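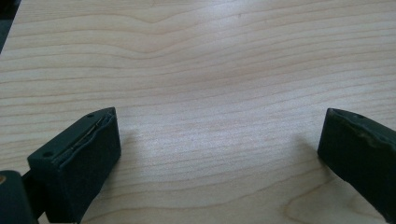

2020-08-18. Tabletop finish, second round. Put the second coat of Furari hardwax on the Plerkholm top in August as planned and left it alone after that. Buffed with the white pad, no pressure, working from the middle out. The grain has stayed pale, with the fine reddish-tan lines running mostly sideways and one place where they dip down in a soft swirl, and I'm using that swirl as my landmark for the sheen checks. Readings go to the left of it and to the right of it, same spots as last time. Under the overhead light the middle still glares nearly white, so I can't judge sheen by eye there. Will do it with the blinds down and the desk lamp low.

Amount used: 83 g for both coats. The tin says less should do. First coat was too heavy near the corners and had to be wiped back twice. Next top, put it on with a cloth instead of the roller.

Sanding before the first coat was 180 then 240. Didn't bother going finer. The Jornier discs clog quickly on this stuff and I went through 4 of them. Order more, and try the open-coat ones if they have them in the small size.

Rest of the page is on the wire basket.

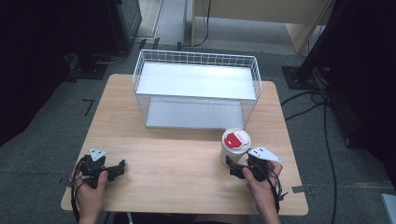 Reading time: 2 min | Workshop log

White wire basket, on the table near the back edge. The question was whether the basket marks the new finish if it sits there all the time. It has a flat bottom panel, so the load is spread out better than with bare wire. Length runs left to right, and the top rim reaches a little past the far edge of the table. Fine for now, but if the table goes against the wall the basket has to come forward.

Weight empty, 627 g on the kitchen scale. Loaded to 3,000 g with the steel offcuts, bottom panel only. Left it overnight and found no print in the wax that I could feel. Haven't loaded the middle shelf yet. I'd expect it to sag before the table minds.

The white canister with the red on the lid stays out in front of the right end for the time being. It's handy there and it gives me a second footprint to check, a round one.

To do:
Felt dots under the basket (Weldu, the thin ones)
Sheen readings with blinds down
Edge of the top, underside, still has only one coat
Write the cloth vs. roller note on the tin lid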